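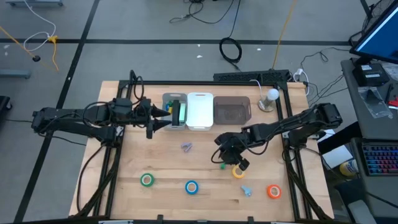

Sorting station FAQ

For operators joining the Skurosar collection project at Gornis

What are we collecting?

Examples of a two-armed robot putting desk items into bins. Each example is one recorded run by a person driving the arms. The learning system, Mendier, is trained on these runs and later tries the same job without a driver.

What goes on the table?

Small things from the stationery box: tape rolls, plastic pieces, a stapler. The bins stay in a row along the back edge. Everything else goes down in a different layout each time. Please don't line the tape rolls up neatly.

How long is a run?

No more than 3 minutes. If you go over, stop and mark it as timed out.

I dropped something. Should I start again?

No. Pick it up with the gripper and carry on. We want recoveries in the set. Start again only if the item has left the table or you had to reach in by hand.

How should I hold awkward items?

Grip long items across their narrow sides and keep them upright until they are over the bin. Close the fingers slowly. Check the wrist view before you lift, as the head view often can't show whether both fingers are touching.
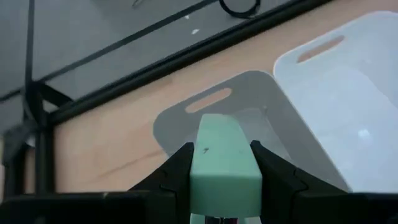

Wrist view: green item gripped between both fingers, with two of the bins behind.

Can I use both arms at once?

Yes, but keep them out of each other's way. Most operators clear one side at a time.

How many runs make a session?

10, then a break. A full shift is 2 sessions before lunch and 2 after.

Which runs are thrown out?

Runs with a missing camera view, a hand over the table or the wrong task label. In February we kept 81 per cent of what was recorded. Most of the rest had label mistakes, so read the label back before you save.

Who do I tell about a fault?

Press stop, leave the arms where they are and write it in the Shokri log with the run number.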